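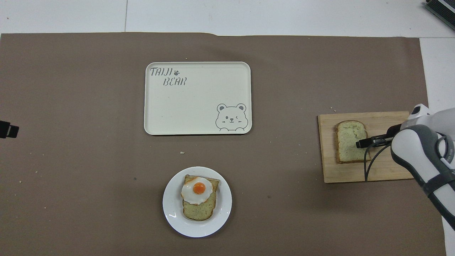
Section 6
Your First Open-Face Egg

By now you have unpacked your Grernix Breakfast Griddle, washed the plate and the lid, and run it empty once the way Section 5 asks you to, so the hard part is over and we can get to breakfast. We picked a fried egg on a slice of bread for the first real meal. It uses the griddle for two different jobs, one after the other, and if the egg comes out a funny shape it tastes the same as a pretty one. Please read the whole section before you crack anything. It is a bit long (we do go on), but eggs cook faster than people read.

What you will need

The griddle, with the drip cup in place
One large egg, and a second one in reserve if you are the nervous type
One slice of bread, cut no thicker than your thumb
A teaspoon of butter or cooking oil
The thin nylon turner that came in the box
A small cup or bowl for the cracked egg
A round plate with a wide rim
A serving tray
Table paper, if you like to use it

A word about the bread. Any kind will do, but a sturdy loaf with something going on inside it, herbs or chopped greens or a bit of onion, makes a very nice partner for a plain egg. Our own test kitchen leans heavily on the Trokville Green Herb mix, which bakes up with little flecks all through it. Soft white sandwich bread works too, though it needs less time on the heat and will sag in the middle if you leave the egg sitting on it while you answer the phone.

6.1 Covering the table

You can skip this part if your table wipes clean and you don't mind wiping it. We like paper. It catches crumbs, it catches the drop of butter that always gets away, and at the end you fold the whole mess up and carry it off.

1. Wipe the tabletop and let it dry all the way. Paper laid on a damp table will pucker, and the wrinkles never quite come out again.

2. Unroll enough paper to cover the part of the table where you will be plating and eating. The Soliman brown roll is 29 inches wide and 40 feet long, so there is no need to be stingy with it, and one sheet usually covers a small table in a single pull.

3. Smooth the paper from the middle toward the sides with the flat of your hand. A ripple or two near the edge is fine. What you want is a flat spot for the plate.

4. If your table has a leaf or is made of panels that meet at a seam, run your hand over the seam through the paper and feel whether one side stands higher. Keep the plate away from it if so.

5. Hold the corners down with something small and heavy if there is a draft, or use a bit of tape on the underside.

CAUTION: Never set the griddle on table paper, and never let loose paper reach the griddle, its cord or its vents. The griddle draws 1,000 watts and the metal skirt at the bottom gets much hotter than it looks. Set it on a bare, heat-safe surface, with a hand's width of open space on every side.

Note: Plain brown paper is the one to buy. Waxed and plastic-coated papers slide around under a plate, and they can stick to the bottom of anything warm.

6.2 Setting out the tray and plate

This may seem like a fussy thing to put before the cooking. Please trust us on it. A fried egg waits for no one, and hunting through the cupboard with a loaded turner in one hand is how eggs end up on floors.

1. Place the tray toward the far side of the paper, with its printed side facing up if it has one. A light-colored tray with a raised rim and rounded corners is easy to carry and easy to wash. If yours has a cartoon on it, a bear or a cat or what have you, turn it so the face is right side up for the person who will be eating. Children notice.

2. Leave the tray empty for now. It is for carrying, and you will load it last.

3. Set the plate on the near side of the paper, between you and the tray.

4. Put the turner, the cup and the egg next to the griddle, on the side of the hand you use most.

5. Check that the cord runs away from you and does not cross the paper.

Note: Trays with printed pictures or lettering should be kept off the griddle and away from the lid when it is hot. Most of them are perfectly happy with a warm plate on top, but the print can dull or lift if bare metal touches it. Look for the care label on the bottom of yours, if it has one.

6.3 Toasting the bread

1. Plug in the griddle and turn the dial to Medium. The amber light comes on.

2. Wait for the amber light to go off.

3. Lay the bread on the dry griddle. No butter yet.

4. Toast until the underside has some color, then turn it with the nylon turner and do the other side. Peek as often as you like. Lifting a corner does no harm at all.

5. Move the bread to the plate. Point the rounded top of the slice away from you and the flat bottom toward you, so it sits upright on the plate the way a child would draw it.

Bread with herbs or vegetables in it stays softer in the middle than plain bread, and the green bits can darken before the rest has toasted. If you see that happening, turn the dial down a notch and give it a little longer.

CAUTION: Do not close the lid over bread. Steam collects under the lid and drips back down, and you will have a soggy slice and a very hot puddle in the drip cup.

6.4 Frying the egg

1. Brush any crumbs off the griddle with the dry edge of the turner. Let them fall into the drip cup.

2. Turn the dial down to Medium-Low.

3. Add the butter or oil and spread it into a patch a little larger than your hand.

4. Crack the egg into the cup. If a piece of shell falls in, scoop it out with the larger piece of shell, which works far better than a fingertip.

5. Hold the cup close to the griddle and let the egg slide out slowly. Pouring from up high spreads the white thin and may break the yolk.

6. Leave it alone. The white will wander off in whatever direction it pleases, and you may get lobes and ruffles instead of a circle. All of that is fine. If a neat circle matters to you, the egg ring is sold separately and is covered in Section 9.

7. For a soft yolk, cook until the white has set and its edges have begun to brown. For a firm yolk, put the lid on and keep the egg on the heat until the yolk no longer moves when you nudge the turner.

8. Turn the dial to Off before you lift the egg.

CAUTION: Butter spits when it meets a wet egg. Keep your face back and keep small children on the other side of the table until the spitting has stopped.

CAUTION: Eggs served with a soft yolk are not fully cooked. For young children, older adults, anyone who is pregnant and anyone whose health calls for extra care, cook both the white and the yolk until firm.

6.5 Bringing the two together

1. Slide the turner all the way under the egg in one smooth push. If it sticks, stop, add a dab of butter at the edge, wait a moment, and try again from the other side.

2. Carry the egg to the plate, keeping the turner level.

3. Touch the front of the turner to the bread and let the egg slip off onto the upper half of the slice. A bit of white hanging over the crust is no trouble. Leaving the lower half bare gives you somewhere to hold on, if you are a person who picks it up, and it gives the yolk somewhere to run if you aren't.

4. Season to taste. Salt, pepper, or nothing.

5. Lift the plate onto the tray and carry it to wherever breakfast happens at your house. If you are eating right there at the covered table, the tray can stay empty and you can use it for clearing up.

Note: On a tray, set the plate down in the center. A wide-rimmed plate perched on the raised edge will rock, and the egg will take the opportunity to leave.

6.6 If it didn't go quite right

The yolk broke. Let it cook through and call it a hard egg. Next time, crack the egg on a flat surface and lower the cup closer to the griddle.

The white is brown and lacy at the edge but still runny near the yolk. The griddle was too hot. Set the dial one notch lower and use the lid for the last part.

The egg slid off the bread. Usually the slice was domed in the middle or the egg was carrying a lot of butter. Let the egg drain against the tilt of the turner for a moment before you move it.

The bread went cold. Toast it, set it on the plate, and cover it loosely with a clean dish towel while the egg cooks.

The amber light never went off. Unplug the griddle, let it cool, and see Section 11. The Steltau model has a reset button under the base, and your griddle may simply need that pressed.

6.7 Clearing up

1. Unplug the griddle and leave it where it is until it has cooled completely. We leave ours through the end of the meal and a second cup of coffee.

2. Take the plate and tray off the paper. Yolk comes off a plate easily with cool water if you get to it soon, and hot water sets it like glue, so start cool.

3. Wipe the tray with a soft, soapy cloth and dry it. Skip the scouring pad on anything printed.

4. If the paper has nothing on it but a few crumbs and specks, shake it outdoors and use it again. If it has butter or egg on it, fold the edges to the middle and throw it out.

5. Empty and wash the drip cup every time, even when it looks clean.

Two eggs at once, and then four, are covered in Section 7. Make the single egg a few times first, maybe on a slow morning when no one has a bus to catch, and get to know where your own dial likes to sit.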